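Balancing a tile-laying game: what the playtest logs showed
Speaker notes, November 2020
Speaker: Oanh Tô

Slide 1. Scope
Koltach is a tile-laying game for two to four players. Rules first, then the scoring problem, then the fix. Skip the theme. Anyone who wants the setting can read the rulebook.

Slide 2. Rules in one minute
Each player draws three tiles, places one, passes one left, discards one. Placed tiles must match canal edges. A closed canal scores its length times the number of locks on it. The game ends when the supply of 36 lock tiles runs out. Pause for questions on passing; it confuses people who expect a normal draft.

Slide 3. The data
200 logged games, all from the script Rui Arruda wrote for the tabletop simulator build. Each log records draws, placements, passes and the score after every turn. Total closed canals across the set: 1298. Of these, 554 were closed by a player who had placed fewer than half the tiles in them. Leave the number up for a moment before moving on. 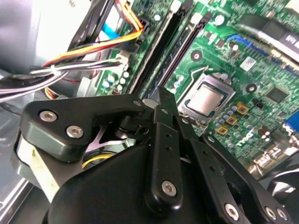 Slide 4. Why closing was too strong
The closer took the full score and the builders got nothing. Experienced groups stopped extending shared canals by mid-game. Turns got slower and boards got smaller. Ayuba Appiah's group in October had two games in which every canal over five tiles stayed open to the end.

Slide 5. Fixes tried
Version A: split the score evenly. Too much arithmetic at the table.
Version B: a closing cost of one coin per tile. Players hoarded coins, and the opening dragged.
Version C: builders keep the locks they placed, and the closer scores length only. Kept.
Show the two scoring tables side by side. Read out the four-player row only.

Slide 6. Side effects of version C
Locks are now worth placing early. First-player advantage went up slightly in two-player games. Margaux Bodin suggested giving the second player an extra tile on turn one. It is in the current rules, but the sample is still small, so do not claim it is solved.

Slide 7. Open items
Three-player endgame timing.
Icon for the double lock, which is hard to read at arm's length.
Whether the discard should be face up.

Questions. If asked about the solo mode, refer to Rodrigo Cardoso, who has the draft rules.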